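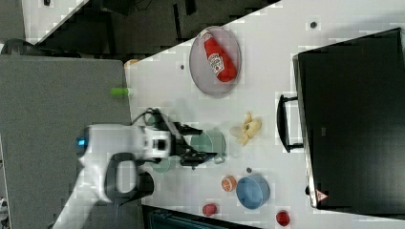
회사 소개: Costby를 만드는 사람들

카테고리: 회사 > Costby 이야기

안녕하세요, 안드로이드 앱 보관소 Costby입니다. 앱스토어라고 부르기에는 규모가 좀 민망하고, 자료실이라고 부르기에는 저희가 자존심이 있어서 보관소라고 부릅니다. 주로 하는 일은 모바일 게임과 소형 유틸리티 앱의 예전 버전을 모아 두고, 설치 파일이 멀쩡한지 확인한 다음, 어느 기기에서 돌아가고 어느 기기에서 까만 화면만 띄우는지 적어 놓는 것입니다. 멋진 사업 모델은 아닙니다. 투자 설명회에 한 번 나갔다가 "그래서 이걸 왜 하시죠?"라는 질문을 받았고, 아직 답변을 다듬는 중입니다.

시작은 이랬습니다

대표 Hammad Khattak은 원래 Gevine이라는 퍼즐 게임을 만들던 개발자였습니다. 게임은 망했습니다. 정확히는 서버 비용이 매출을 앞지른 첫 달에 망했고, 그 뒤로도 한참을 더 운영했습니다. 그런데 서비스를 닫고 나서 메일이 오기 시작했습니다. 옛날 버전을 다시 받을 수 없느냐는 내용이었습니다. 운영할 때는 그렇게 조용하던 분들이 말입니다. 대표는 하드디스크를 뒤져 설치 파일을 찾아 개인 홈페이지에 올렸고, 그 김에 아는 개발자들의 사라진 앱도 허락을 받아 하나씩 올렸습니다. 그 홈페이지가 지금의 Costby입니다. 로고는 그때 십 분 만에 그린 것을 그대로 씁니다. 바꾸자는 의견은 해마다 나오고 해마다 미뤄집니다.

지금은 직원 8명이 앱 361개를 관리합니다. 한때 목표를 1000개로 잡고 벽에 크게 써 붙였는데, 권리자 확인 절차를 제대로 만들고 나서 종이를 조용히 뗐습니다. 개발자나 배급사의 서면 허락이 없는 앱은 올리지 않습니다. "인터넷에 다 있는데 왜 여기만 없나요"라는 문의를 자주 받습니다. 인터넷에 다 있다면 거기서 받으시면 됩니다만, 되도록 그러지 않으시기를 권합니다. 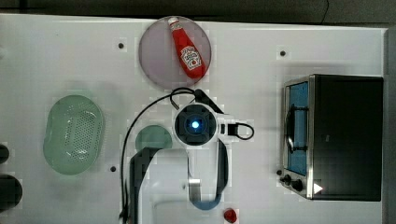

접시 위의 빨간 케첩병과 연두색 타원형 채반

우리가 하는 일

검수. 들어온 설치 파일은 서명부터 확인합니다. 원 개발자의 서명과 다르면 그 자리에서 돌려보냅니다. 손전등 앱이 연락처와 통화 기록을 읽겠다고 하면 개발자에게 이유를 묻습니다. 지금까지 들은 가장 창의적인 답은 "나중에 쓸 것 같아서"였습니다. 등록되지 않았습니다.

호환성 기록. 사무실 서랍에는 오래된 휴대전화가 가득합니다. 배터리가 부풀어 은퇴한 기기도 있고, 전원 버튼이 빠져서 볼펜 끝으로 눌러야 하는 기기도 있습니다. 앱마다 설치, 실행, 저장, 재실행을 차례로 해 보고 결과를 그대로 적습니다. "대체로 잘됨" 같은 표현은 내부 규정으로 금지했습니다. 규정을 만든 사람이 제일 많이 어깁니다.

Heltex. 저희가 만든 설치 도우미입니다. 압축이 나뉜 설치 파일을 합쳐 주고, 용량이 모자라면 모자란다고 말해 줍니다. 광고는 없고, 배경음악도 없습니다. 배경음악은 초기 버전에 있었는데 3월 업데이트에서 빠졌습니다. 작곡한 직원은 아직 근무 중입니다.

Kazmi. 이용자 게시판입니다. 앱 오류 제보를 받으려고 열었으나 현재 글의 절반은 옛날 게임 공략이고 나머지 절반은 그 공략이 틀렸다는 글입니다. 운영팀은 욕설과 불법 복제 링크만 지웁니다. 공략의 옳고 그름은 판정하지 않습니다. 한 번 판정했다가 사흘 동안 메일을 받았습니다.

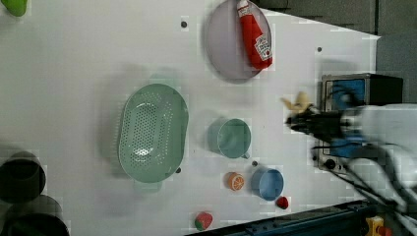

앱 분류는 저희가 가장 오래 싸우는 문제입니다. 요리 게임만 해도 타이쿤에 넣자는 쪽과 퍼즐에 넣자는 쪽이 갈리고, 어린이용 소꿉놀이 앱까지 끼어들면 회의가 길어집니다. 접시에 케첩병을 눕혀 두고 그 옆에 구멍 뚫린 큼직한 연두색 채반을 놓은 위 사진 같은 상차림을 손가락으로 이리저리 옮기는 앱이 있다면, 그것은 요리일까요, 정리일까요, 교육일까요? 담당자 셋이 각각 다른 답을 냈습니다. 결국 앱 하나에 분류를 두 개까지 달 수 있게 고쳤고, 지금은 어느 쪽을 먼저 표시할지를 두고 싸웁니다.

하지 않는 일

유료 앱을 공짜로 풀지 않습니다. 무한 코인, 무한 하트, 무한 다이아가 들어간 변조 버전도 받지 않습니다. 내려받기 버튼처럼 생긴 광고를 버튼 옆에 두지 않습니다. 이 원칙 덕분에 광고 회사 두 곳과의 통화가 아주 짧게 끝났습니다. 회원 가입도 필수가 아닙니다. 비밀번호를 하나 더 외우실 필요 없이 받아 가시면 됩니다.

운영비는 Heltex 후원판과 개발사 보관 계약에서 나옵니다. 후원판의 기능은 무료판과 같고 아이콘 색만 다릅니다. 현재 후원자는 352명입니다. 아이콘 색을 더 늘려 달라는 요청이 있어 검토하고 있습니다.

함께 일하려면

상시 채용은 하지 않고, 자리가 나면 이 페이지 아래쪽에 올립니다. 자기소개서에 어릴 때부터 게임을 좋아했다고 쓰지 않으셔도 됩니다. 전원이 그렇게 썼습니다. 대신 직접 찾아낸 버그 하나를 재현 순서까지 적어 주시면 끝까지 읽습니다. 저희 사이트의 버그여도 괜찮습니다.

앱을 맡기고 싶은 개발자께서는 원본 설치 파일과 서명 정보, 배포를 허락한다는 문서를 보내 주세요. 소스 코드는 필요 없습니다. 마음이 바뀌어 내리고 싶으실 때는 같은 주소로 메일 한 통이면 되고, 확인되는 대로 내려 드립니다.

최종 수정: 2023년 7월

본 사이트는 언어 설정과 내려받기 기록 저장을 위해 쿠키를 사용합니다. 계속 이용하시면 쿠키 사용에 동의하시는 것으로 간주합니다.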